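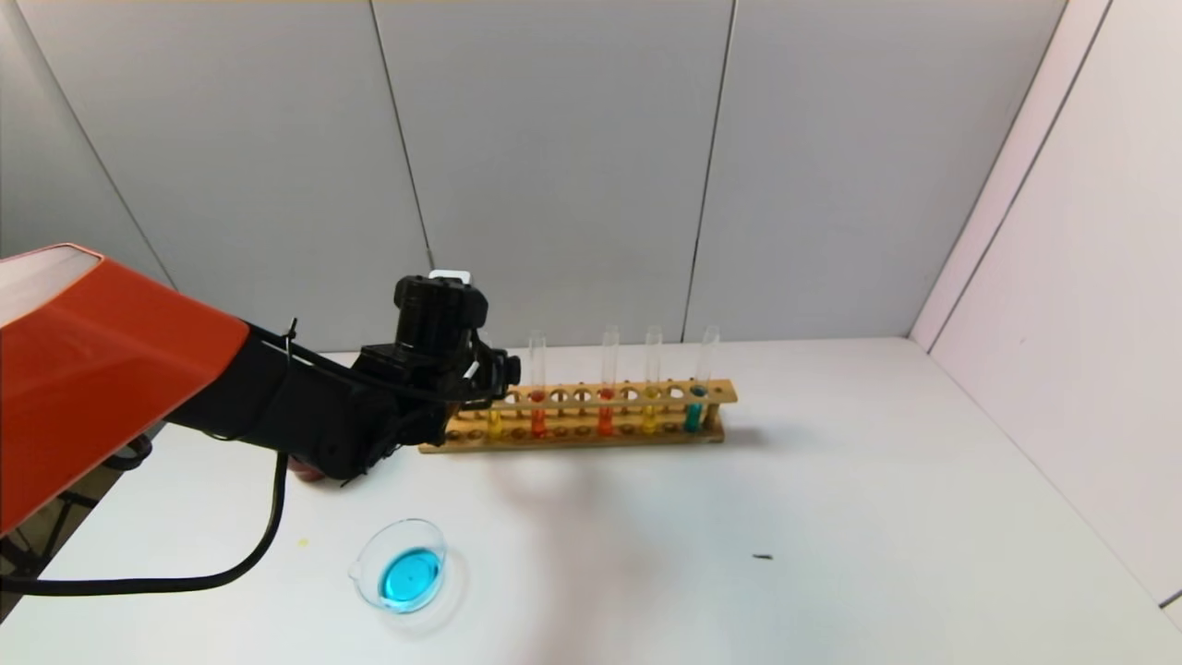
**Kuvadik, "Condgate": which pressing, and is side 2 really that quiet?**

**reedsqueak** wrote:

I've had the CD of Condgate for years and finally want it on vinyl. There are two versions for sale near me. One is the first pressing from 2000 on Turnau, the other is the reissue. The seller wants 148 for the original and 66 for the reissue. Both are graded VG+.

My main worry is the long bass clarinet and cello duet. On the CD the cello almost disappears for the first few minutes. Is it any better on the LP?

**mutebox** wrote:

Get the reissue. The original has surface noise all through the duet, even on clean copies. I've owned two and sent one back.

The cello is low on every version. So-ying Choi plays it with a practice mute until the drums come in, so there isn't much for the mastering to bring up.

**halfvalve** wrote:

I don't agree about the original. Mine is quiet, and the drums have more weight. On the reissue the cymbals are too bright and Kuo-hua Mak sounds like he's playing in the next room. He's the best thing on the record, so that matters to me.

Also, it isn't a practice mute. She's playing very lightly near the bridge. I saw the trio do the piece live and there was no mute.
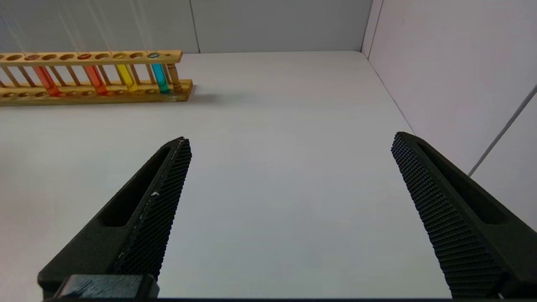

**mutebox** wrote:

Live is one thing. The insert with the original says "cello, muted cello." I have it here.

**halfvalve** wrote:

It does say that, but it doesn't say on which track. I always took it to mean the short piece that opens side 1.

**old_liyanage_fan** wrote:

You're both going to cost him money. If the CD sounds fine otherwise, keep it and buy Liyanage, the one they made next. It's a better record. The writing is tighter and they don't spend ten minutes getting to the first theme.

**reedsqueak** wrote:

I like the ten minutes, so I'm staying with Condgate. I have Liyanage and find it a bit stiff, especially the two marches.

Does anyone know if the reissue was cut from the tapes or from the CD master?

**mutebox** wrote:

Tapes, according to the sticker on mine. Whether you believe the sticker is up to you.

**halfvalve** wrote:

I don't. Ask the seller if you can hear both before you pay. Start with the last five minutes of side 2, where the drums are loudest.

**reedsqueak** wrote:

He's away until July but said he'd hold both copies. I'll bring my own headphones and post what I hear.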